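Grasp planner picks the mat over the cloth

htrinh_vinh
Posted 4:12 pm

Running Flukent 2 on top of Jukska for cloth pickup. Segmentation is fine in the viewer. The planner still ranks the green mat as its top grasp candidate, with a confidence I have never felt about anything. Plane removal is on. Config is stock except for max_candidates, which I raised to 3,000 in a moment of optimism.
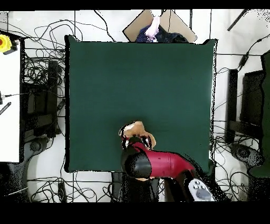 The arm's own points also leak into the cloud near the wrist, so every few cycles it proposes grasping itself. Self-filter padding is at the default.

higinio_m
Put max_candidates back. You've given it 3,000 chances to be wrong. And check your depth edges, speckle along the arm outline gets past the self-filter every time.

retno.g
Disagree on the candidates, that only costs you time. It's the plane fit. Crumpled cloth on a flat mat is a few points of height and the stock threshold eats it. See issue 694, open since June and much loved.

higinio_m
I have read 694. It is mostly you.

retno.g
Somebody has to keep it warm.

htrinh_vinh
Lowered the plane threshold, bumped the padding. Mat is now second. First place is the gripper.

dat_ngo
Are your transforms stamped at capture or at publish?

htrinh_vinh
...publish. Back in a bit.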